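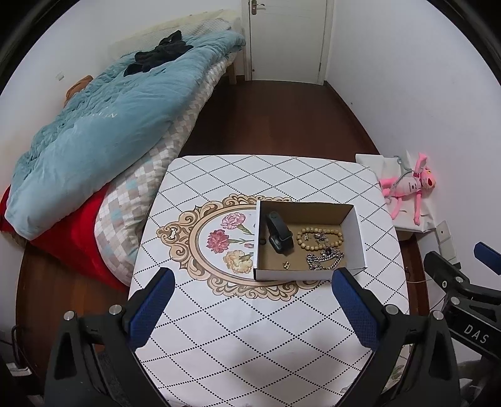 The foreign ministers of Primmont and Talstead will meet in the border town of Bridcombe in October to mark 40 years since the two countries signed their river treaty, a document that runs to 448 pages and has been read in full by very few of the people who praise it.

Talstead's foreign minister, Müzeyyen Bozkurt, will arrive by train with a delegation of 43. Her counterpart, Remzi Keskin, is expected by road an hour later, the two sides having failed to agree on who should be waiting on the platform for whom.

The program includes a wreath-laying, a lunch and a joint statement. Officials on both sides said the statement was largely finished, apart from the paragraph on water.

That paragraph has been giving trouble since spring, when Primmont reopened the sluices at Toprak without the notice the treaty requires. Talstead lodged a formal protest. Primmont replied that it had sent notice, to a fax number.

"We expect warm and productive talks," Keskin told reporters, who had asked whether he expected an apology to come up.

The bridge at Bridcombe will be closed to traffic from 6 a.m. on the day. The town, population 1,476, has been asked to line the route. Flags of both countries will be supplied – in equal numbers, according to the protocol office, and of equal size.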